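Reports > Club Development > Enberg Youth Football Programme

Enberg Youth Football: progress report to the Ljungberg Fund
April
By Berwyn Bevan

Summary

The second half of the grant period has gone mostly to plan. The under-13 and under-15 squads have trained twice a week since the clocks changed, and the girls' section now has enough regular players to enter a league side of its own next season. Two items are behind: the goalkeeping sessions and the minibus. Both are covered further down.

Coaching

Damian Wyss passed his coaching licence in the winter and has taken over the under-15s from Kosmas Zervas, who stays on as head of youth. The handover was done over five sessions so that the players were not left with a new face in the middle of a cup run. They went out in the quarter-final on penalties.

Csenge Orbán runs the girls' section with 25 players on the books. Turnout dropped in the worst of the winter, when the top pitch was closed and we were sharing the indoor hall with the netball club, but it has picked up again. Parents have asked for an earlier finish on school nights and we now stop at 7.15 pm.

Goalkeeping sessions were meant to start in the autumn. The coach we had lined up took a full-time post with another club and we did not find a replacement until after the new year. We have run nine sessions out of a planned 13. The other four will be held before the end of term, and there is no change to the cost.

Kit and storage

Match kit from Wekard arrived in two deliveries. The second was short of small shorts, which the supplier has since made good. Training bibs, cones and the two sets of folding goals are all in use. The nets on one set have already needed repair and we will buy a heavier grade next time.

Balls and bibs are now stored by age group and signed out by the coach taking the session. Losses are well down on last season.

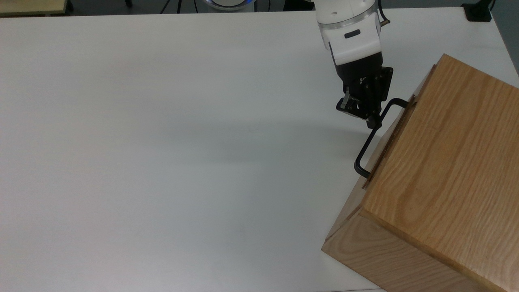
Pitches

The drainage work on the lower pitch was finished before the frosts. We lost three home fixtures there all winter, compared with eleven the year before. The corner nearest the road still holds water after heavy rain and the contractor is due back to look at it. The top pitch will be rested from the end of the season and reseeded along both touchlines.

Transport

The agreement with Umirico for a shared minibus has not been signed. The sticking point is insurance for drivers under 25, as two of our assistant coaches fall into that group. Hjørdis Rønning is dealing with this and expects a revised quote shortly. Until then we are using parents' cars for away matches - it works, but it is hard on the families furthest out.

Spending

Coaching and kit are within budget. The transport line is underspent for the reason given above. We ask the Fund's permission to carry this money into next season and not move it to another heading.

Next steps

- Complete the remaining goalkeeping sessions
- Enter the girls' side in the league before registration closes
- Settle the minibus agreement or come back to the Fund with another option

Related reports
Enberg Youth Football: first progress report
Lower pitch drainage: completion note
Girls' section: players and fixtures
Ljungberg Fund: guidance on carrying money forward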